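May, lab notebook, 4:40 pm

Clotilde Bodin wants our nomination for the Rulau prize in by tonight. It goes to a school staff member for "building bridges" across the district, and I still can't find anyone who can say how that gets measured. Delorme won it last time on 14 letters, and at least 2 of them were the same letter with the names swapped.

I went through the mentoring log again. It says 1,337 student contacts for the year. Some 30 of the entries I checked are just hallway hellos.
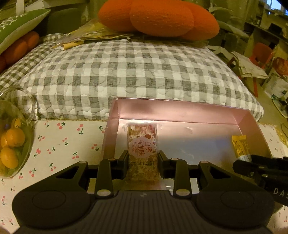
So I'd cut the contact number from the draft and lead with the Wulla tutoring swap, where we at least have sign-in sheets. Clotilde disagrees — she thinks the judges like a big number. Maybe they do. I'm not signing it.

To do: ask Zelladmont for their attendance sheets, redo paragraph two.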